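When should gripper pads be replaced, and who signs off on it?
Posted in: Workcells and Handheld Tools
Asked Monday, May 27, 2024

Maxine Faulkner
I look after two recording stations at Skerurdale where operators work with a pair of hand-held grippers, one in each hand. The jobs are simple tabletop tasks: putting tubing into bins, taking it back out, moving containers from one side to the other. I have been asked to write a one-page rule sheet for the stations before the end of June and I am stuck on the pads.

Our current sheet says "replace pads when worn." Every shift reads that differently. One operator changes them at the first wrinkle, another keeps going until things slip. When a pad changes in the middle of a batch, the grip changes too, and the people who use our recordings notice.

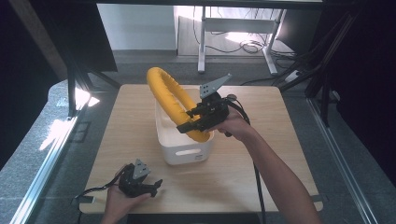

I would also like to cover cables and the table board in the same sheet, if it can be kept to one page. Each gripper has its own cable and operators stand for the whole session. So what I need is: what counts as a worn pad, how often should someone check, and should the operator be allowed to decide alone? We have no written standard from the supplier beyond the assembly guide.

Paora Ngata
Every 22 sessions. Just swap them all and stop worrying about it. Pads are cheap. We did this at Haltau and the arguments stopped.

Zübeyde Işık
A fixed number is fine as an upper limit but I would not use it by itself. Pads that spend all day on ribbed tubing don't wear the same way as pads that pick up smooth plastic. I wrote the sheet for our stations and it has been through several versions. The part on pads now reads like this:

Check both pads on both grippers before the first recording and again after any break. Open the jaws fully and look at the faces and all the edges under the station light.

Replace the pad if an edge has lifted from the block, if material is torn or hanging, or if the face has wrinkled so that it no longer sits flat.

Replace pads as a pair. A new pad facing an old one closes unevenly and the object tends to turn in the jaws.

Dust on the face is a cleaning matter. Wipe it with a dry lint-free cloth and look again.

Write the change in the station log with the session number, and start a new batch. Do not mix old and new pads in one batch.

We also keep a sample photo taped next to the log, which did more for agreement between shifts than the wording did. Use one from your own tool, with the jaws open over a plain surface so that the edges show.

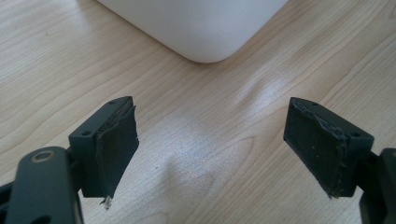 Pads due for replacement: frayed strand at the bottom of the left pad, ragged edges on the right.

On who decides: any operator can take a gripper out of use and does not need permission. Putting it back into use takes a second person, who looks at the new pads and initials the log. It adds a few minutes. We had a case where pads were glued over old residue and came off the same afternoon, and the second check is there to catch that. Scrape the block clean before the new pad goes on.

For cables, we have two lines. The cable must hang with slack when the arm is at full reach, and it must not lie across the object or the area being worked in. For the board, check that its clamps are tight at the start of the shift - a board that creeps will spoil a batch long before the pads do.

Whether there is a formal standard for this, I don't know of one that gets down to pad wear on hand-held grippers. Your own general rules on inspecting hand tools should still apply, so put a reference to them at the top of the sheet.

Maxine Faulkner
Thank you, this is close to what I need. I will use the conditions from Zübeyde's sheet and keep 22 sessions as the upper limit, whichever comes first. One thing I am still unsure of is whether cleaning should be logged too.

Brodie Trevaskis
Log it if you use any liquid. Dry wipe, we don't bother. Alcohol left the pads on our Flurato units tacky for a while and the first few grasps afterward were not usable. If you do use it, give them time to dry and do 5 practice grasps before recording.

Also put a revision date on the sheet. We had 4 copies on the wall at one point and they did not agree.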